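Folding T-shirts on the big table

28 July 2025

I used to fold shirts on my knees in front of the TV, and they came out of the drawer looking like I'd slept on them. For the last 5 weeks I've been folding on a large flat surface with a cover over it, and I'm not going back. Bare tabletops let a shirt slide. A cloth cover holds it still while you work on the sleeves.

Annunziata Cocco showed me her way, and I've kept it with one change. Lay the shirt down and pull the bottom hem straight from both ends at once. Smooth toward the collar with the flat of your hand. Then the sleeves, which are where I always went wrong -- a short sleeve wants to stand up or fold under itself, and if you ignore it you get a lump in the middle of the stack. Sleeves in, sides in, then up from the hem in thirds. She does halves. Thirds fit my drawer.

A T-shirt takes me 30 seconds now, a little more if it has been sitting in a heap. I don't iron T-shirts. I did 7 on Saturday and then quit, so there's still a pile.

The other thing I've learned is to clear the surface before the laundry comes out. Pens and small bottles end up under the clothes, and a cap left off a pen is the end of a light-colored sheet. I lost a good pillowcase that way in the spring.
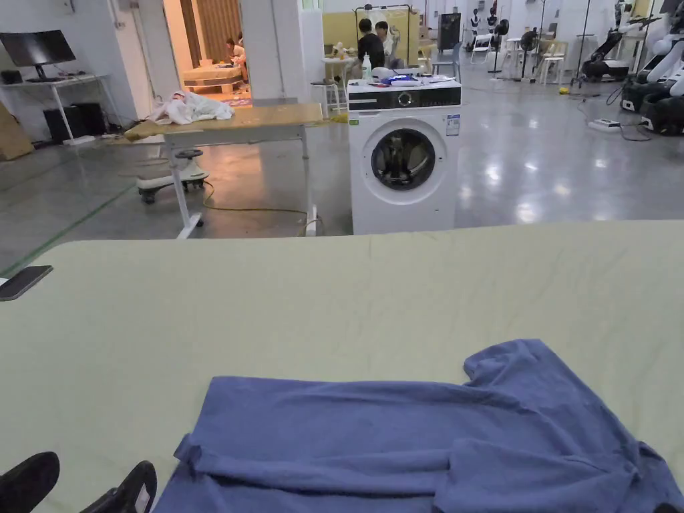
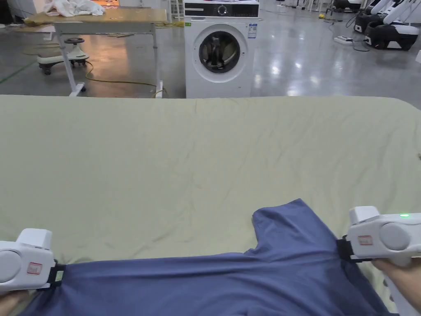
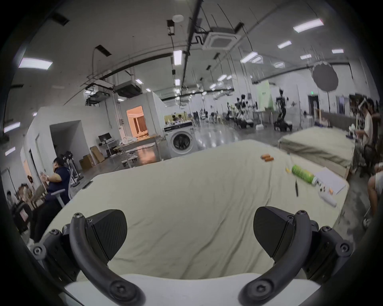 First two: the blue shirt on the green cover, sleeve still sticking up. Last one: the cream sheet, with the pen and bottles still to clear.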